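When the diner on Redano's main street closed in May, the town lost the only place to get a cup of coffee before 7 a.m. It had 27 seats, and most of them were taken by regulars.

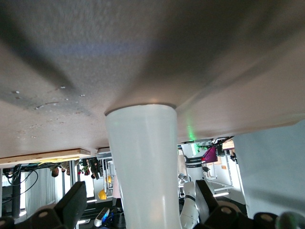

Neville Gosling says he still drives past it out of habit on his way to work. He now gets his coffee at a gas station in Gimness and drinks it in the truck.

Redano has about 281 households, and a small town diner runs on thin margins. Eggs and rent went up. The menu prices went up too, twice, and the breakfast crowd got smaller each time. 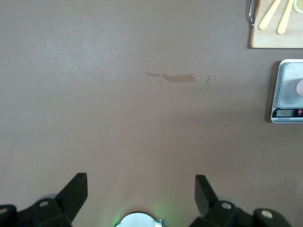 What comes next

A couple from Gimness has asked to lease the building. They want to open at 5:30 and close after lunch, with one cook and a short menu: eggs, toast, soup, pie. The landlord wants a three-year lease and they want one.

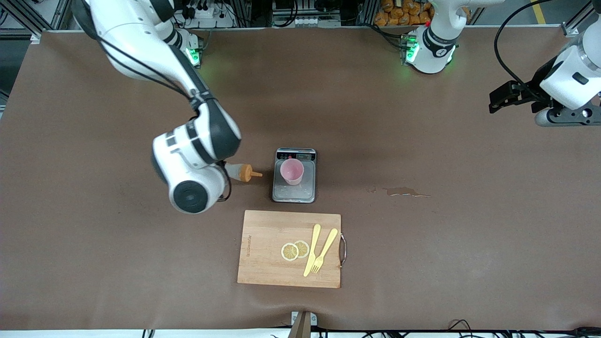 They also want to keep the old counter and the name on the window. The grill will have to be replaced, and the county still has to inspect the kitchen before anyone can be served.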